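Sternia Summer Workshop in Robot Learning
Handout 5: Recording demonstrations with hand-held grippers
Issued July 13, 2020

What this session covers

Last time you wrote the task sheet for your group. In this session you record the demonstrations that your policy will be trained on. Each group works with 2 grippers, left and right, and one backpack. Bring the task sheet with you, as the demonstrator is expected to follow it word for word.

Every gripper carries a square black-and-white marker on a white block. The tracking software uses it to work out where the hand is, so keep fingers, sleeves and lanyards away from it.

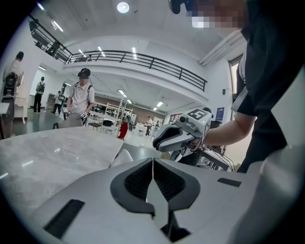 Groups share the hall for the whole session. Agree on your floor space before you put the straps on, and leave a clear path to the door. Anyone not recording should stay out of the demonstrator's reach.

Before you record

1. Adjust the shoulder straps while standing. They should not slip when you lean forward.

2. Open and close each gripper fully, 5 times. Report any sticking to the demonstrator's partner, who writes it in the log.

3. Hold both grippers out in front of you, over clear floor, and check for the green light on each. Keep the elbows loose and stay in this position until your partner calls start.

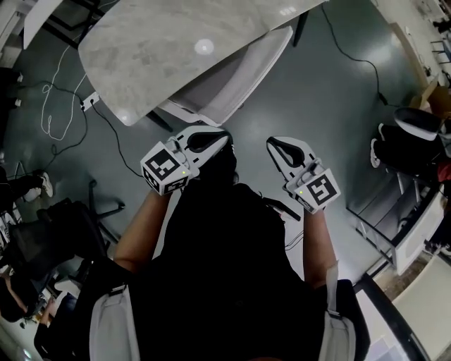
4. Turn slowly through 180 degrees and back, so that the Jerusus software has a view of the room to work from.

Recording

Each take lasts 30 seconds at most. If you drop an object, finish the take and mark it as failed. Do not delete it. Swap roles after every 5 takes.

Homework

Read the Hallgrímsson notes on time alignment, sections 2 and 5. Copy your log into the group folder before the next session.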